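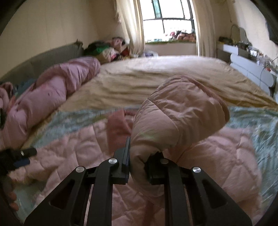

Pink puffer jacket, upstairs bed

Narketti Listening Room: walk-through before a show
Checked 2024-11-23 by Anitha Poduval, for the Salian album night

Hello again, all. I've kept the same order as the sheet we used in July, so if you're filling one in for your own night you can copy it straight over. My comments go on longer than the lines they belong to, as usual, and I hope you'll forgive me!

1. Front door and porch light
OK. The bulb is new and the door swings all the way back to the wall without anyone leaning on it. The mat still curls at one corner, so I took it up for the evening and put it behind the piano.

2. Back door
OK after a second try. The bolt was stiff (it always gets like this once the heat goes on) and I put a little graphite on it. Please slide it open before the first song and leave it open until the last guest has gone.

3. Seating
46 chairs, with a clear aisle down the middle and another along the window side. I know we could squeeze in one more row, and I know Salian has a lovely big following, but that row would sit right across the way to the kitchen, and I'd like us to hold the line on this one.

4. Cables
Needs work. The run from the mixer to the left speaker crosses the aisle and was taped in only two spots. Tape it the whole length, please, and use the cloth tape from the blue tub. The shiny kind lifts as soon as people start shuffling around at intermission.

5. Power
OK. The Hustness amp has a wall outlet all to itself. The projector for the short film and the merch table lamp share a power strip, which is fine so long as the kettle stays in the kitchen where it lives.

6. Speaker stands
OK, mostly. Pins are in on both. The right one had been set on the edge of the rug and leaned a tiny bit, so I moved the whole thing 7 inches toward the wall. It sounds better there too, to my ears, though I'll let the band argue about that.

7. Sound level
Not checked yet. To be done at soundcheck with the drums going. There's a jar of earplugs by the door, and I'd love it if whoever greets people would mention them out loud.
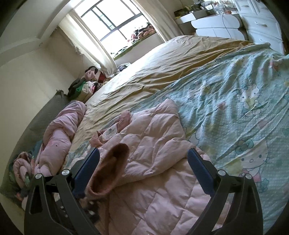
Lleucu Lewis: Could we add the projector stand to this list? During the short film last time I had the end seat in row 6 and my bag strap caught on one of the legs when I got up. It didn't go over, but I had my hand on it pretty fast. I'd be happy to lose that seat if it means the stand gets some room.

Oh, thank you, Lleucu, yes. I've taken that seat out and written the stand in as item 8.

8. Projector stand
OK now. Legs fully spread, a strip of white tape around each foot, and no seat beside it.

9. Fire extinguishers
Kitchen one OK, gauge in the green. The hall one is past its service date and Obaidul Kodikara is swapping it before doors.

10. Candles
Battery ones only. I do miss the real ones during the slow songs!

Still open: items 4, 7 and 9. Initial them on the paper copy taped inside the coat closet door.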